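Working notes + data card for the Prondwood textile care label set. Kept by Signe Haugland, last big cleanup in July. Fix things as you find them, dont ask.

## What this is

A table of care instructions for everyday fabric stuff. Bags, sleeves, cloths, towels, cushion covers, aprons, hats. One row per item, 1000 rows in the current version. Each row has what the care label says, what the item is made of (if the label says), and what people really do with it at home.

Not about clothing. There's plenty of clothing tables already. Nordin has one, merge with care – their column names look the same as ours but their `wash_max` means something else.

## Files

- `items.csv` – main table
- `labels.csv` – label text, typed out as printed, one line per label
- `habits.csv` – answers from the home survey
- `symbols.md` – lookup for the little washing icons
- `old/` – before the column rename. Don't build anything on it

All UTF-8, comma separated, quotes around label text. Some labels have line breaks inside the quotes. Your spreadsheet will probably choke on those, use a real CSV reader.

## Columns in items.csv

| column | meaning | notes |
|---|---|---|
| `item_id` | K plus digits | K from Kukska, the old project name |
| `kind` | bag, cloth, towel, cover, other | lower case |
| `color` | plain color word | what a person would call it |
| `wash_max` | degrees C | blank if no label |
| `method` | machine, hand, wipe, none | |
| `dry` | line, flat, tumble, unknown | |
| `fiber` | as printed on label | blank is very common |
| `has_zip` | y / n | |
| `trim` | free text | piping, straps, handles etc |
| `note` | free text | messy |

`wash_max` is nearly always 40 or 60. Anything else, go check the label line before you trust it. We had a run of rows where somebody typed Fahrenheit, think they're all fixed.

## How rows get made

1. Read the label. Type it out exactly, spelling mistakes too.
2. No label – leave `fiber` and `wash_max` blank. Do not guess from feel. Microfiber and terry get mixed up all the time.
3. Pick `kind`. If its a bag with padding its still a bag.
4. Pick `color`. Gray not grey. Pink is pink, don't write fuchsia or rose.
5. Fill in zip and trim.
6. Second person reads the row cold. Urmila Dwivedi did most of these.

## Bags and cloths

The two kinds that cause the most trouble so they get their own section.

Bags: heathered gray fabric is the worst for color. Two tone bags get the main color only, put the second one in `note`. Black piping or straps don't change `color`, they go in `trim`. A zipper means `has_zip` = y even if it's only a pocket. Padded bags very often have no wash temp at all, just "wipe clean" or nothing.

Cloths: fuzzy ones pick up lint, so `note` often says wash alone. Bright ones bleed the first couple washes. Fabric softener kills microfiber, a lot of labels say so and a lot of people in the survey use it anyway.

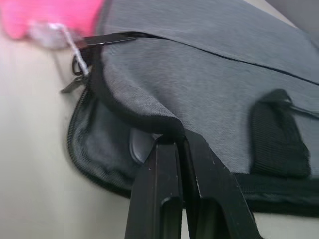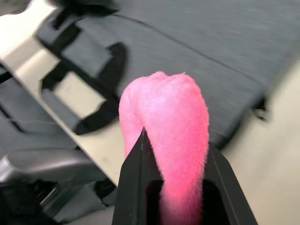 Gray zip bag first, then pink cloth. Next one has a gray bag and something pink and soft.

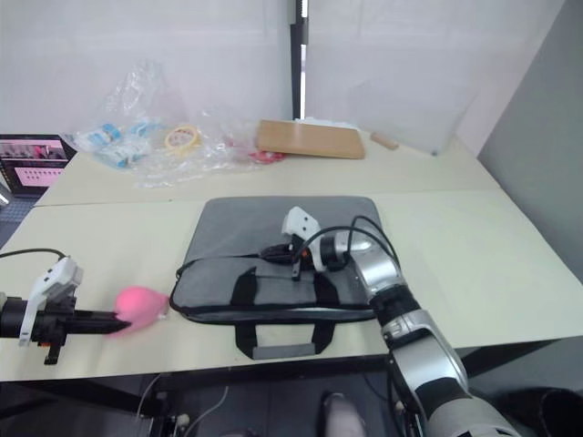

## Home survey

62 households answered. Short form, one page. Asked what they wash, how hot, how often, and whether they ever read the label.

Things worth knowing before you use `habits.csv`:

- one row per household per item kind, so a household shows up more than once
- "how often" is free text. We got "when it smells" quite a lot. Left as is
- people round temps to whatever is on the dial of their machine
- laptop bags are hardly ever washed. Most answers are blank or "never"
- dish cloths and cleaning cloths are in the same bucket, should have been split, too late now
- nobody was paid, no names or adresses kept

Don't use this for anything like a national average. Its mostly friends of friends and one apartment building.

## Checks

Trustness script goes through the table and flags:

- `method` = wipe but `wash_max` filled in
- `dry` = tumble on anything with padding
- missing `color`
- same `item_id` twice
- label text in `labels.csv` with no matching item

Run it before every push:

```
python trustness.py items.csv labels.csv
```

Warnings are ok, errors are not. The padding one gives false hits on cushion covers, ignore – the cover comes off, the cushion doesn't get washed.

## Known problems

- Towels are over represented. Easy to find, big labels.
- Too few wool things. Only a handful of felt hats.
- Labels from secondhand items are faded, some temps are read off the symbol only
- `trim` was added late, so blank can mean "none" or "not looked at". Working on it
- A few labels are in Finnish or Polish and nobody has checked the translation
- `old/` still has the Fahrenheit rows

## Good for / not good for

Good: looking up typical care for a kind of item, teaching people to read care symbols, comparing what the label says with what people do.

Not good: telling someone their particular bag is safe at 60. Read the label on the bag!

## Changes

- renamed `clr` to `color`, everything else broke for a day
- dropped `price`, it was mostly blank
- added `trim`
- split labels out into own file
- symbols.md rewritten by Urmila, the tumble dry dots were swapped before

## Todo

- [ ] split dish cloths from cleaning cloths for new rows at least
- [ ] go thru `trim` blanks
- [x] gray/grey
- [ ] ask Nordin what their `wash_max` is measured on
- [ ] more hats

## Contact

Signe for the table, Urmila for symbols and the survey form. Open an issue first, email gets lost.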